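Clear Containers, Dry Goods and the Working Table

Posted in Kitchen and Pantry, 5 June 2020

The notes below cover sorting, washing and refilling clear plastic storage containers, and the setting up of a table for the job. They apply to dry goods only: flour, sugar, rice, oats, pasta, biscuits, dried fruit. Oils and anything with moisture in it belong in glass.

Choosing the surface

Use a table in preference to the kitchen bench. A bench backs onto a wall and is usually shared with the kettle and the toaster. A table can be reached from at least two sides. Keep one half for goods waiting to be sorted and the other half clear. The clear half is where lids are matched and containers are filled, and it should stay clear until the job is finished.

Wipe the top before starting. On light timber, use a cloth wrung out well and go with the grain. Standing water will raise the grain where the finish has worn, most often along the front edge.

Sorting containers

Take out every container and every lid. Fit each lid to its base on the table. A lid that lifts at one corner when pressed at the opposite corner is warped and will not seal. Warping usually comes from the lower rack of the dishwasher. Bases without lids can go to the shed for screws and seed packets.

Hold each base up to the light. Fine cloudy scratching is harmless but holds odour. White stress lines at the corners mean the plastic is close to cracking, and a container with these should not be stacked under others.

Stack by footprint, not by volume. Square and rectangular bases of the same footprint will stack in a column even where the depths differ. Round ones waste the corners of a shelf and are best kept for the fridge.

Washing and drying

Wash by hand in warm water with a small amount of detergent. Avoid scourers. For a lingering smell of spice or onion, fill with warm water and a spoonful of bicarb soda, leave overnight and rinse.

Drying is where most problems start. A container that looks dry may still carry water in the rim channel, and flour will cake against it. Turn the bases upside down on a rack, then run a twist of paper towel around the channel of each lid. Removable seals should be taken out, dried separately and pressed back evenly, starting at the corners.

Keep the paper towel on an upright holder on the table itself. A weighted base allows a sheet to be torn with one hand. If the holder tips, place it against the wall side of the table and pull downwards across the roll.

Labels

Masking tape and a soft pencil outlast most printed labels. I tested the Trolum wipe-off labels in February and found that the writing rubbed away wherever a thumb fell. Praditz tape held better but left adhesive on the plastic, which came off with a little cooking oil and then detergent. Put the label on the end that faces out from the shelf, never on the lid, as lids get swapped.

Write the contents and the best-before date from the original packet. For flour, add the type. Self-raising and plain cannot be told apart through plastic.

Filling

A container of 2,000 mL will take a 1 kg bag of plain flour with room for a scoop. Settle the contents by tapping the base on a folded tea towel. Leave some 50 mm below the rim where a cup measure will be used.

Empty the old stock out before adding new. Put the new in first and return the old on top. If there is any webbing or clumping in the old stock, discard it and wash the container again.

Bagged and boxed goods

Not everything needs decanting. Biscuits in a sealed inner packet keep longer left as they are, and small cartons stand well enough on a shelf. Paper gift bags are useful for gathering odd packets on the table during a sort, but they should not go back in the pantry with food loose inside. Paper gives no barrier to moths.

Stand tall items such as bottles, cartons and bags towards the back of the table. Keep low items, including the containers in use, where they can be reached without leaning over anything. Move chairs to the far side and push them in.
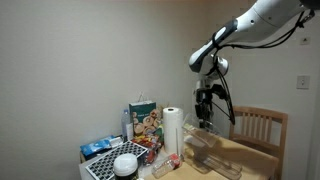

Jihad Shboul

Light and time of day

Check seals and scratches in good light. An off-white wall behind the table helps by throwing light back onto the work. Under a single ceiling fitting, stand so that your shadow falls on the sorted half.

Shelf order

Return full containers to the shelf with the heaviest at waist height. Flour, sugar and rice go there. Cereals and pasta can go above. Nothing in rigid plastic should be stored over the stove or against the side of the oven, where repeated heating will distort the lids.

Leave a finger's width between columns. Stacks pushed hard together drag on each other when one is pulled out, and the lid tabs are the first part to break.

Maintenance

Repeat the lid check every 2 months. Replacement seals for the Zein square range are sold separately and are worth having in the drawer. Varau seals look the same but are slightly thicker and stop the Zein lid from closing.

Correction to the filling section supplied by Suha Khasawneh: wholemeal flour is bulkier than plain, so try the bag against the container before opening it.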